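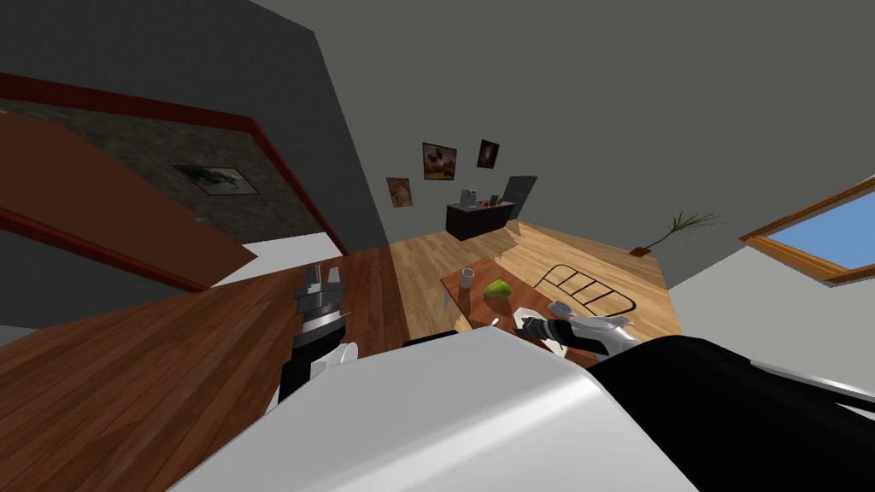 I have come around on small talk. There, I said it. For years I was the person who walked the long way back from the mailbox so I wouldn't have to discuss the weather with anyone, and I was pretty smug about it too. Then I moved to Skutville, population 957, where you cannot buy a stamp without hearing how somebody's knee is doing.

The first month about killed me. I'd go into Hellitz for a bag of onions and come out 11 minutes later knowing the whole saga of the Bisard Road culvert. (They put in the wrong size pipe. Twice!) I complained about it on the phone to my friend Kaiwen Yu, who lives in a building with 400 apartments and knows the name of one neighbor, and he said it sounded kind of nice. I told him he was welcome to my spot in line.

But then one Wednesday in December my furnace quit, and the woman who'd been telling me about her tomatoes all fall — Reshma Makhubela, two houses down — had a space heater on my porch before I'd found the repair number. She knew I was home alone because I'd mentioned it. While chatting. About nothing!

I used to think all that weather talk was filler, the stuff people say when they have nothing to say. Now I think it's more like leaving the porch light on. You're letting people know you're around and you don't bite. I still don't care about the culvert, but I do ask about it, and last week I caught myself bringing it up first.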